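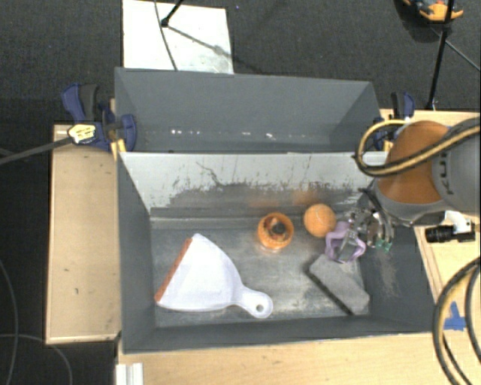
3.2 Storage of small household items in divided containers

The second part of the study dealt with items that have no fixed place in the home. In the interviews, residents of the Nedemau housing estate said that such items were usually kept together in one open container, whatever their use. Cleaning tools, toys and spare parts were often stored side by side. Tamayo and Cuervo call this pattern "mixed holding" and treat it as a normal stage between use and proper storage.

An open container with two compartments was chosen for the trials. The compartments differed in size, and participants were free to decide how to use them. Most placed everything in the larger compartment first and turned to the smaller one only when they were asked to sort. Figure 3 shows the container with a dustpan, a ball and other items in the larger compartment.

Figure 3. Divided container with mixed items in the front compartment.

Shape had a clear effect on how the items were handled. Round objects were moved early, and several participants said they did so to keep them from rolling. Flat or long items, such as the dustpan, were left until last and were often turned more than once before a position was accepted. Items with a handle or an open form were described as easy to pick up but hard to stack.

Each of the 48 participants was given 30 minutes, and a total of 3,445 single placements was recorded. Placements in which an item was lifted and put back in the same spot were not included. Wear on the inside of the container was not treated as a variable, although two participants in the Grollitz group remarked that they would keep only cleaning tools in a scuffed container and would store toys elsewhere. This point is taken up again in Section 4.1, where the answers from both sites are compared.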